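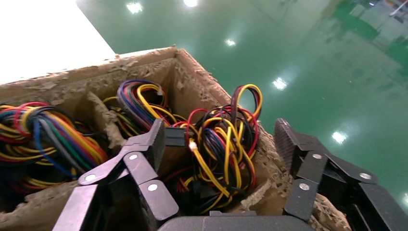 Reading group, autumn term (and a plea for a room)

18 October 2024

Quick one as I'm meant to be marking. Lots of you asked what we're reading this term so here it all is in one place, and then I don't have to answer any more emails about it. Please.

The book is Simone Weil, The Need for Roots. Any edition. I have the old paperback with the T. S. Eliot preface, falling to bits, and Gerrit has a newer translation, so there'll be the usual ten minutes of everybody reading out a different sentence. Fine. Good, even. Last time we got more out of one disputed verb than out of the whole chapter it came from.

Why Weil. Well, we did Arendt in spring and kept bumping into the same problem, what do people owe each other before anyone has written down a right. Weil starts there, first page. Obligations come before rights. A right nobody recognises isn't worth much, she says, but an obligation stays an obligation even if the whole world ignores it. I've read that page maybe twenty times and still can't decide if it's an argument or just a very firm voice. Would like to spend the first evening on that and nothing else.

Then the list of needs of the soul. Order, liberty, obedience, responsibility, equality, hierarchism (yes really), honour, punishment and so on. People get cross at this bit. I got cross at this bit. The section on freedom of opinion especially, where she wants to let individuals say anything but is very hard on groups and newspapers. Read it before you come, don't just skim it on the bus like I did the first time round.

Part two is uprootedness, towns then countryside then nation. Long. We'll take it over 2 evenings, possibly more if the farming chapter catches fire. Part three we'll see.

Gerrit Kuipers is opening the first session. Some of you will remember him from the Stetwood weekend in September, he gave the paper on attention and prayer that ran over by half an hour and made everyone miss lunch. He's promised to be shorter. He thinks Weil is much closer to Plato than to anyone on the left in 1943, and I think that's half right, so expect a bit of a row.

Stetwood, while I'm on it - I never wrote it up and now I probably won't. Best thing was the Rezende panel on work and time, worst thing was the coffee. I have notes on two of the papers if anybody wants them, handwriting permitting. The one on factory work used Weil's own journal from her year at the machines and was realy good on how tiredness stops you thinking about your tiredness. Been chewing on it ever since.

Room. We've lost the upstairs one at Grarnov, they've let it out for the evenings, so unless somebody knows of somewhere free (warm, chairs, a kettle would be nice) we're back in my front room and knees will touch. Drop me a line if you can help.

No need to have read any philosophy before, same as always. Bring the book, a pencil and something you disagreed with - one page reference is enough. Latecomers come in quietly and mind the cat.

Right. Marking. 3,000 words each on the categorical imperative and the first one spells Kant three differnt ways.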